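Sim notebook, microwave door task (Puller), July 2023

Wrist view, reset pose, default lighting. 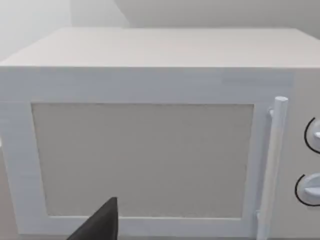

Door and handle from the wrist camera, Puller sim. One fingertip at lower left, knobs at right.

Picking up from the June entry. The open-door policy was still failing on the microwave after the cabinet tasks had settled down, and I wanted to know whether it was perception or the controller before touching any gains.

Perception first. Handle segmentation is bad in this view and it's easy to see why. White rod on white door, even light, hardly any shadow. The window is a flat gray-beige patch, so the strongest contrast on the door is the window border and the net likes to snap to that. On the resets I stepped through by hand, the predicted handle axis jumped to the right inner edge of the window more often than it landed on the rod. The black arcs by the knobs also pull the mask to the right at times. Depth is better. The rod stands off the door enough to show up as a ridge as long as the depth noise is turned down.

Changes made:
- Added the depth ridge as a second input to the handle head. Sallska already publishes aligned depth, so no new node was needed, just the topic remap.
- Masked the gripper fingers out of the input using the kinematic model. Before this the finger pixels were being scored as background and the loss around the lower part of the door was noisy.
- Randomized door and handle tint separately. They had been sharing one material in the scene file, so all of our color randomization was moving both together and teaching the net nothing about telling them apart. That one is on me.

Retrained on 991 rendered views, the same set as before with the new tints. Held out 200. The handle axis now lands on the rod in all but 6 of the held-out views. I looked at those 6 and in each one the handle runs out of the bottom of the view with only the upper bracket showing. Axis direction is fine, the endpoint is wrong. The grasp planner uses the midpoint of the segment, so a bad endpoint drags the grasp up toward the bracket and the fingers collide with it. For now I clip the grasp to a fixed distance below the upper bracket. Ugly but it runs.

Controller next. With ground-truth handle pose fed straight in, 40 rollouts, the door opened in every one, but the wrist force trace has a spike right at the start of the pull. The planner assumes the hinge is on the far side from the handle and takes the radius from the door width in the scene file. It was measuring to the outer edge of the door and should be measuring to the handle. Fixed in the arc generator. Spike is smaller, still there. I suspect the remaining part is the latch model, which is a plain breakaway force with no damping. Did not get to that.

Have not yet run the new perception and the fixed arc together. The Dridero build broke in the afternoon on a version mismatch in the collision library and I spent the rest of the day pinning it back. Lock file is committed. If you pull the branch, do a clean build, incremental will link the old library and crash on the first collision query with no useful message.

Notes for whoever runs the combined test:
- Use the Tunstall config, the default one still has the shared material.
- Finger mask needs the joint states at image time. If the mask looks shifted, check the timestamp offset before anything else.
- Leave the knobs fixed. There is a joint on each in the scene file and the lower one gets bumped by the wrist on some approach paths, which ends the episode as a failure.

To do:
Damping on the latch.
Wider starting pose for the camera, or a second look from farther back before committing to a grasp.
Proper endpoint handling to replace the clip.
Rerun the cabinet tasks with the finger mask on to make sure nothing got worse there.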